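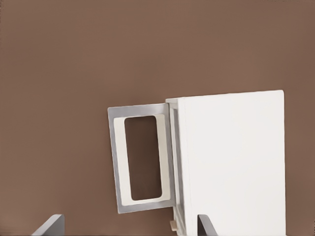

Korance Parental Timer, two months in

The box says "ends screen-time fights for good." I bought it in March for 38 dollars, mostly because my sister-in-law swore by hers, and I have a 12-year-old who would play until sunrise if the power stayed on.

What you get is a plug-in unit that sits between the wall and the console, plus a phone app. You set a daily limit, the kid gets a warning light at ten minutes, and then the power cuts. That last part is my first complaint. It just cuts. My son lost a save file the first Friday we had it, and the fight that followed was louder than any we'd had before. The app has a "soft stop" setting, but all it does is blink the light faster.

Setup took me most of an evening. The app wants an account, your location and access to your contacts. Why does a power timer need my contacts? I said no and it worked anyway, so I'd suggest you do the same. It lost the Wi-Fi connection twice in the first week and went back to the factory schedule both times, meaning no limit at all.

The weekly report is the part people praise in the reviews. Mine claimed 121 hours of play in one week. We were out of town for three days of it. I wrote to support and got a polite reply from a Tudor Sandu, who told me to reinstall the app. The next report looked closer to normal, but I don't trust the numbers now.

To be fair, the unit feels solid and the lock on the plug holds. My son hasn't gotten past it, though he did figure out that his handheld doesn't need it — which I should have seen coming.

Renata Kaczmarczyk down the street uses a kitchen timer and takes the controller to bed with her. It costs her nothing and she gets the same arguments I do. If your kid already listens to you, you don't need the Korance, and if he doesn't, I can't see a plug fixing that. Two stars, one of them for the lock.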